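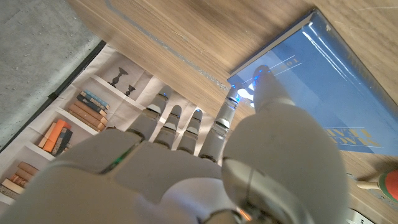 Palesa Oosthuizen

So I missed two weeks of posts and my mom texted to ask if I was alive. I am! I've just been living in the robotics club room, because we finally got to the books.

If you're new, our club (we're called Unska, long story, it was a typo on a form) has spent the whole summer trying to get a robot hand to pick up things you'd find in an ordinary living room. Back in May we were doing soft toys, and soft toys are so forgiving. You can grab a stuffed rabbit pretty much anywhere and it squishes and comes along with you. A hardcover lying flat on a table does not squish. It just lies there being flat, and the fingers have nothing to get around.

The one giving us grief is a big blue hardcover with MANGA on the front in gold letters. The finger next to the thumb goes for the edge and the thumb comes down on the cover, and from there it's all about how hard you press. Too light and the thumb skates over the cover. Too hard and you've pinned the book to the table and you're basically trying to lift the table. I did that one a lot. I did it so many times that Olesia started saying "table" in a flat voice every time my thumb went down, before I'd even moved the arm.

What helped was dragging first. You press down a little with the thumb, pull the book toward the edge of the table until part of it hangs over, and then you go in from underneath. It's exactly what I do with my own hand when I pick up a magazine and I had never once noticed. I've been watching people pick up books all week now. My roommate asked me to stop.

The blue lights at the fingertips are my favorite thing, by the way. I know that's shallow. But when the hand is right up against that cover and the blue spills onto it, it looks so good, and I have spent more time than I should admit just parked there admiring it.

We also keep a log of every try, good or bad, and as of last night we're at 2,248 for the summer, with 109 of those on books. I wanted to hit 1,000 on books before classes start and Olesia very kindly did the math out loud for me. So that's not happening. New goal is 145, which we can do by Thursday if I quit stopping for snacks.

The printed bookshelf backdrop is still up next to the table and I love it. From my chair I keep reading it as a real shelf (the black goblets especially, very fancy, very haunted mansion). Olesia wants to swap it for a kitchen one when we move on to cups. I voted to keep it. We're a two-person vote this month so it's tied.

Somebody asked in the comments whether you need to know how to code to join. No! I knew none when I started and I still mostly know how to ask Olesia. You need to be patient and okay with doing the same thing over and over, and it helps if you can sit in a bad chair. We meet Tuesday evenings once the semester starts, and new people get to drive the hand on their first night. Start with a rabbit.

Next up is getting a book off the table and standing it upright between two others, which Olesia thinks will take us until winter break. I said three weeks. Loser buys dumplings, and I already know what I'm ordering.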